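Paid youth coaches at the club - how is everyone else doing it?

Started by leftwinger_lurov

leftwinger_lurov
Right, quick one before training. Our club (Lurov Rovers, grassroots football, under 7s up to under 16s) is talking about scrapping the parent coach setup for the younger groups and buying in sessions from Carrillo, one of those coaching companies. They'd do the midweek session, parents would still run the match. Subs go up by £2 a week per child.

Vote is in September. I'm on the fence. Anyone been through it? What went well, what didnt?

touchline_tea
We did it. Different company but same idea. Sessions got better straight away, no question. Kids with a ball each, no standing in lines.

Problem was the match. Coach does all this lovely stuff midweek about playing out from the back, then the dad in charge at the weekend is yelling get rid of it. Kids totally confused. Took most of a season to sort out.

grumpy_fullback
£2 a week doesn't sound much. It is if you've got three kids playing. We lost families over less.

leftwinger_lurov
Fair. We've got 67 kids in the age groups it would cover so even losing a handful means a team folds.

Milance_Mum
Hi all, Milance Juniors here. We looked at this and went the other way - paid for our own parents to do their badges instead. Cheaper and the coaches stay with the group. Mine has had the same coach since under 7s and would run through a wall for her.

Only downside, once a kid packs it in the parent goes too, and there goes your badge money.

grumpy_fullback
Exactly this. Spend it on your own people.

box2box
Disagree. Our own people were hopeless. Lovely, but hopeless. My lad's old coach had them doing laps for twenty minutes. Laps! At under 8s. There's a limit to what a weekend course fixes.

touchline_tea
Laps is grim tbh. But that's one bloke.

box2box
It was three blokes.

leftwinger_lurov
Ha. Ok so what did the paid ones do about turnout? One worry is we get a different coach every week. Carrillo say "where possible the same coach" and where possible is doing a lot of work there.

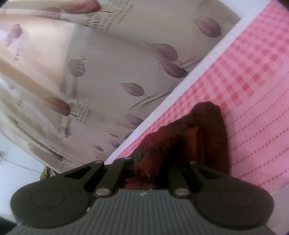
Taken indoors, click to enlarge

touchline_tea
Get it in writing. We had four different lads before Christmas. All decent, none of them knew a single name. Now it's in the agreement, same coach minimum for a half season, and if they send someone else we don't pay for that night.

saturdayref
Ref not a coach so feel free to ignore me. The difference I notice is behaviour, not football. Teams where one adult has been with them for years, the kids are politer and so are the parents. Teams with bought in coaching are tidier on the ball and noisier on the line. No idea why.

box2box
Because they've paid, so they think they're owed a win. Simple as.

Milance_Mum
That's a bit unfair, we've got shouty parents and we pay next to nothing!

saturdayref
Can confirm re Milance 😄

Milance_Mum
Cheeky. We're better than we were. Put a rope down one side, parents behind it, cost nothing.

grumpy_fullback
Rope's good. Silent weekends are better. No adult says a word for the whole match. Only managed it once and I bit through my lip but the kids loved it.

Can I go back to money. 67 kids, £2 each, that's £134 a week. What are Carrillo charging per session and how many coaches? If it's two coaches for 67 kids forget it.

leftwinger_lurov
They quoted £40 a session per coach, and it'd be three coaches across the evening. So £120. Leaves a bit over for balls and bibs. If everyone stays. And pays.

grumpy_fullback
Everyone never pays.

touchline_tea
What's the pitch situation over winter? We got stung there. Company charges whether the pitch is playable or not unless you give notice, and our council calls it off at 3pm on the day. Paid for five sessions of nothing in our first winter.

leftwinger_lurov
Hadn't thought of that at all. We're on grass until the clocks change then the Fleron 3G if we can get slots, which we usually cant. Will ask.

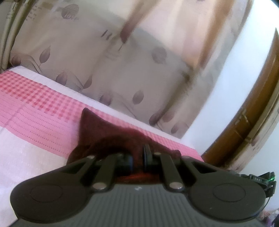 fleron_gaffer

Fleron lot here, saw our name. You won't get midweek slots on the 3G before 8pm, the two senior clubs have them block booked and have done for years. We use the school hall with futsal balls when it's bad. Sounds rubbish, isn't. Tight space, loads of touches. Ours came out of last winter sharper than when they went in.

On the actual question - we've done both. Paid coaches for under 7s and 8s only, then parents take over from under 9s once they've spent a year helping out and watching how it's done. So the company more or less trains your parents up as well. Best bit of value in the whole thing and we only fell into it by accident, the coach was short of hands one night and roped two dads in. Both now run teams.

Milance_Mum
Oh that's a nice idea. Like an apprenticeship.

box2box
That I could get behind. As long as someone stops the laps.

grumpy_fullback
Don't hate it. Still think the under 7s need it least though. At that age chuck them a ball and two cones and let them get on with it. It's 11 and 12 where we lose them, big pitch, big school, other stuff going on. Put the money there.

fleron_gaffer
See I'd say the opposite, if they cant enjoy it at 7 you haven't got them at 12. But I know what you mean about the drop off. We went from two teams to one at under 13s and nearly to none.

saturdayref
Drop off at that age is awful everywhere. I do a lot of those games and it's 9 v 9 turning up to play 11 v 11 half the time. Then by under 15s it's whoever's awake.

touchline_tea
Part of that is subs benches. Kid who gets ten minutes in the rain every week is going to stop coming, doesn't matter who's coaching midweek. Equal minutes is free.

box2box
Here we go. Equal minutes up to what age though? At 14 they want to win. Mine does.

touchline_tea
Up to under 12 everyone, after that half a game minimum. Not exactly radical.

box2box
Half a game minimum when you've got 16 turn up, you'll need a spreadsheet.

touchline_tea
I have a spreadsheet.

leftwinger_lurov
Right this has been dead useful, even the arguing. So far I've got:

- same coach in writing, no show no pay
- winter cancellations, what notice and who pays
- someone has to talk to the match day parents so it's the same message
- ask if Carrillo would do the Fleron thing, youngest groups only with our parents helping

Might also ask families what they'd pay before September, not after. Last time we changed anything (the kit) we got 100 messages in one evening and that was over a shade of blue.

Milance_Mum
Ask the kids too! Ours got asked what they wanted more of and it was matches at the end of training. Every single group.

grumpy_fullback
Also ask what happens to subs for families who are struggling. We've got a hardship pot, nobody has to explain why. Put that on the form near the top, not in the small print.

leftwinger_lurov
Good shout, adding it. Off to training, it's chucking it down and I've got the wrong boots in the car

fleron_gaffer
Message me if you want to come and see the hall sessions, you'd be welcome. Bring flat shoes, they go mad about studs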